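Washing and storing table linen

Soak cotton tablecloths in cold water for 44 minutes before the main wash. Treat wax separately: chill, lift with a blunt knife, then press between sheets of kitchen paper.

Wash checked cloths at 40 degrees or below. Line dry and iron on the reverse while slightly damp. Store rolled, and refold every March if a drawer is all you have.

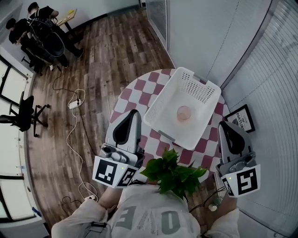
Tatu Nzioka writes that two spoonfuls of soda in the soak shifted an old tea stain on her second attempt.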